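Dish rack people, come sit with me: bowls nested or bowls on tines?
Home & Kitchen > Washing Up > Racks, Mats and Drainers

harborwren
Okay I finally gave up the countertop mat and got a real wire rack and I am so happy with it I could sing. Plates standing up in a row, all my mixed colors, it looks like a candy shop over there! Now I have a question for the folks who take this stuff seriously. What do you do with bowls? I have a nested set from Gallard (the deep ones) and they eat up the whole rack if I give each one its own spot. My sister stacks hers wet and says it's fine. Is it fine?

pottsy_in_back
It is not fine. Bowls stacked wet stay wet. Pull them apart two days later and there's a ring of water on the foot of every one. Tip them between the tines, open side facing down and a little forward, done.

TwoSinkTess
Welcome to the rack side!! I had the Vinell mat for years and it always smelled like a pond by Wednesday. I'm with pottsy on the bowls but I'd add: big ones go in the corners first, then plates fill the middle. If you do plates first you will be moving every last one of them.

harborwren
Corners first, oh that's smart. I've been doing plates first because they're the fun part.

mulligrub
Going to disagree with both of you. Nested is fine for plastic if you shake them off and leave them at an angle. I've done it with my camping set forever. Ceramic, sure, separate them. But if a bowl weighs nothing it just rolls around on the tines and ends up face up catching drips from everything else.

pottsy_in_back
Then your tines are too far apart. Get a tighter rack.

mulligrub
My rack is great, thank you. It's an Itero with the wide spacing and I love it, I can get a Dutch oven lid in there.

TwoSinkTess
Wide spacing is lovely for lids and terrible for saucers, I'll give you both that one.

L. Melnyk
Popping in, I put together the little kitchen newsletter that some of you get (hi Tess). We did a whole issue on drying racks last September and the bowl question got more mail than anything else we ever printed. People feel strongly! Mulligrub's method had a good number of fans, mostly folks with kids' dishes and lightweight sets. The ceramic crowd were all on pottsy's side. My own habit is plates along the back, bowls in front, cups wherever there's a gap, and I carry the bowls over as a stack and then split them up once I'm at the rack. Saves trips.

harborwren
Carry as a stack, split at the rack. Lucie that's going on a sticky note. Do you have the pages from that issue? I'd love to see how you laid it out.

L. Melnyk
Sure:
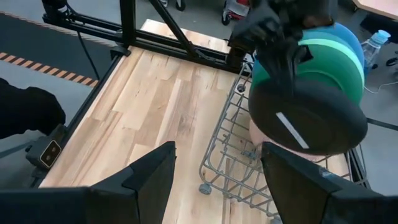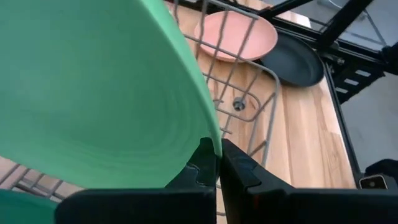
Issue 7, page 3

Plates like company but they don't like touching. Leave a tine empty between dinner plates if you have the room, and keep the flat side of one from resting on the face of the next. A plate with a wide rim wants to lean, so let it, and face them all the same way. Bowls go in last if they're small and first if they're big. With a nested set, bring the whole stack over to the rack and take it apart there, starting with the smallest.

L. Melnyk
That's all that fit on the page, the bit on cutlery cups ran over to the next one.

TwoSinkTess
I remember this one! I love the green, black and blue bowls together. And a pink plate, be still my heart. I want pink plates.

harborwren
Oh I love all of it. Tess, same, the salmon pink is so good against gray wire. My plates are all shades of yellow and now I feel I've been missing out.

pottsy_in_back
"Starting with the smallest" is right. I see people try to grab the big one from underneath and the rest go everywhere.

mulligrub
Noting for the record that the bowls on that page are nested.

pottsy_in_back
They're being HELD nested. Over the rack. Read the paragraph.

mulligrub
I read it, I'm just enjoying myself.

dish_towel_dan
Does no one dry with a towel anymore? Takes me no time at all and the counter's clear.

TwoSinkTess
Dan, every thread. Every single thread.

dish_towel_dan
And I'm right in every one of them.

harborwren
Dan I do towel the glasses! They spot otherwise. Tried tonight's load the new way, big bowls in the corners, plates in between, the small Gallard bowls tipped at the front, and the whole dinner fit with room for the colander. I'm thrilled. Next question is what to put under the rack, I've got the tray it came with but it doesn't drain toward the sink at all, the water just sits there.

mulligrub
Fold a dishcloth and put it under the far end of the tray. It'll run.

TwoSinkTess
Or look at the Song trays, they come with a slope. Mine is the long one and it clears the lip of the sink by a finger.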